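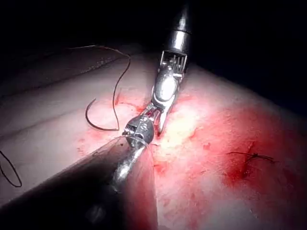

I've been learning to sew for 3 months now, by which I mean hand sewing, and by which I mean knots. It started in December when the lining of my winter coat gave up and Shirin Esfahani, who lives downstairs and hems everyone's pants, handed me a needle and told me to fix it myself. I did! Badly! But it got me hooked, and then I got curious about the other people who stitch for a living, the surgical kind, and down I went. Look at the practice pad up there, with one knot tied on the right and that dark thread wandering over the left side in a big lazy S before it curls into a loop near the grasper tip. My thread does that curl too, only mine usually ends up under the coffee table.

So I bought a pad. It's a Flornier, it was 20 bucks, and it feels like a cold chicken cutlet. Bijan will not touch it. I keep it on a cookie sheet at the end of the kitchen table with a spool of black thread, a pair of tweezers and my good scissors (mine, Bijan, not for opening chips).

Mostly I do the same thing over and over. In one side, out the other, pull until there's a short tail left, wrap twice, grab the tail, snug it down. Then one wrap going the other way. I get the second part backward half the time and end up with a granny knot, and you can feel it slide when you tug. Grr.

Dark thread on a pale pad has helped more than anything, by the way. I started out with cream thread, which was dumb, and I spent a whole evening squinting.

The thing I didn't expect is how much this has helped my regular mending. I put four buttons back on my green cardigan last Sunday and they are not going anywhere. Shirin looked at the back side, said "hmm," and gave me a pillowcase with a ripped seam, so I'm taking that as a promotion. Pillowcase is tonight, after dishes.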